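Subject: Re: Evening room reset, second unit at Drederdale
Last updated: July 2024
Reading time: 2 min

On the staffing question, the previous message said:

> The Usden site went to robots for waste pickup in the guest rooms and the
> room attendants ended up with longer lists. Is Drederdale going the same
> way? Our people would like to know before the August rota is fixed, and
> so would I.

Partly yes. Figures first, then what they mean for the rota.

The Drederdale unit has logged 718 rooms. Its task list is short: loose waste into the wastebasket, then a check of open shelves and the floor beside the desk. Beds, bathrooms and linen stay with the attendants. Anything the unit cannot classify is left in place and flagged on the attendant's handset.

Before the change, an attendant had 8 rooms on the evening list. The plan from Moradi was to raise that once waste pickup came off the sheet. We did not accept the increase for the trial period. The reason is the flags. Each one sends a person back to a room that is already marked done, and the walking is not recorded anywhere. Until it is, the time saved per room is a number on one side of the ledger only.

Three changes to the job itself should be written into the description:

1. Attendants now clear flags. It is a separate task and needs its own line on the time sheet.
2. The floor must be kept free of cables and bags before the unit goes in. At present the attendant does this, unpaid in the sense that no minutes are allotted.
3. One person per shift holds the stop control. That person cannot also be in a bathroom with the door shut.

Training was seven hours on paper. Most of it covered charging and the handset. Nothing covered what to do when the unit halts with an item in its hand, and that has been the most common call to the desk. The Dasach manual deals with it in one paragraph – release the fingers from the handset, remove the item, resume. I would like that practiced in the room, on the real furniture.

Bottles are the bulk of the work. The hand closes firmly enough to crush thin plastic, and the basket has to stand within reach of the arm, so its position matters more than it did when a person was doing this.

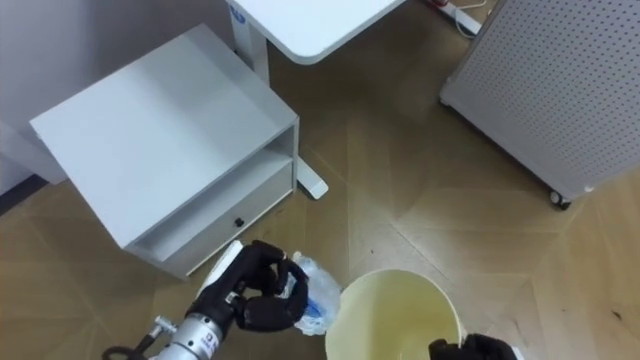
Fahad Siddiqui wrote back that the basket position is exactly where his shift loses time. Guests move it under the desk, the unit flags the room, and someone walks the corridor to shift a basket by a foot. He would put that in the checkout clean with minutes against it, and he would not agree to any longer list until two full rotas of flag times have been collected.

I support both points. The draft wording for the job description goes out with the rota. Corrections to me before then, please, on the list and not by phone.

Contact the list owner | Copyright remains with the authors of individual messages | Back to top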